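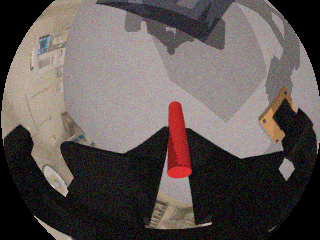

Chapter 6. When the Arm Arrives: Work Beside Automation

What this chapter covers
Who does what once part of a job is handed over
Why simulation comes before the real cell, and what it leaves out
New tasks, lost tasks, tasks that just move down the bench
Pay grades, breaks, talk
Key terms: gripper, cell, handover, exception, takt, deskilling

Before you read
Think of a job you have done with your hands. Paid or not. Write down every step, including the ones you do without thinking (turning a part to look at it, wiping a thumb on your apron). Keep the list. You will need it in 6.4.

6.1 One red cylinder

Start small. A gripper, two black fingers, a red cylinder between them with the tips touching its sides. Rendered on a computer, no floor under it, no shift bell. Most automation projects now pass through a stage like this and the people whose work is being modeled often never see it.

Look at how plain the part is. One color on a pale surface, darker only where it is shaded. No label, no burr, no oil. On a real bench that part comes with forty small troubles and an operator who knows them. The simulation has to be told each one. Somebody has to do the telling, and who that is turns out to matter a lot for the rest of the chapter.

Notice the shadows too. They spread wide over the gray surface, some of them with jagged edges. A person looks past them. Software that works from camera images has to learn to, and that means practice on many versions of the same simple pick, with the light moved, the part leaned over, the speckle turned up.

6.2 The Celtano case

Celtano makes valve parts. Mid-size plant, two shifts, 328 people on the payroll when the project began. The job in question: pick a cylinder from a tray, check both ends, set it in a fixture. Line 2 ran 1,386 of them a shift. Dull work, and hard on the wrist.

Management's plan was short. Train the arm in simulation, install it in July, move the pickers to inspection. The plan did not say what inspection would be once there were no pickers in front of it.

Busisiwe Lekota had run Line 2 for nine years. She was shown the simulation on a laptop in the break room.

"I asked where the bad ones were. They said what bad ones. So I went and got the scrap bin."

The scrap bin became the most useful document in the project. Bent ends, double-stacked parts, one with tape on it. Hernán Agudelo, the integration engineer, spent the next two weeks putting them into the model. Lekota sat with him for most of it, on her normal hourly rate. Her job title did not change. We come back to that in 6.5.

6.3 What moved where

Sort the changes into four piles. Not a perfect scheme but it holds up.

Gone. The pick itself. Also the walk to the tray rack, which people missed more than they expected. It was the only time they stood up straight.

Moved. Checking the ends. Pickers used to do it by feel in the half second before placing. Now a separate station, seated, with a lamp.

New. Clearing stops. When the arm can't finish a pick it waits, and a person has to decide: reseat the part, scrap it, or call for help. In the first week the cell stopped 98 times. By week five it was 45. Each stop is an exception, and each exception is a judgement somebody makes under time presure.

Hidden. Explaining. Operators told engineers what went wrong, told the next shift, told the supervisor why the count was down. None of it in the job description. Mounir Abdelaziz, shop steward on nights, started a paper log so there would be a record of it. He left the notebook on top of the control cabinet and people wrote in it.

From the log:

"Stopped twice, same spot. Moved tray a bit left, ok after."
"Who changed the speed? Nobody told nights."
"Light from the dock door at 6. It doesnt like it."

Read the second entry again. A machine setting, but the complaint is about being told. Much of the research on automation at work comes back to this point: people put up with a great deal of change if they hear of it first.

6.4 Try it

Take your list from the start of the chapter. Mark each step G, M, N or H. You will have to add steps to get any N's at all.
Swap with a partner. Which of their steps would you have left out of a simulation?
Write one log entry for your own job on its first day with an arm in it. Two lines, no more.

6.5 Who gets the credit

Back to Lekota and the scrap bin.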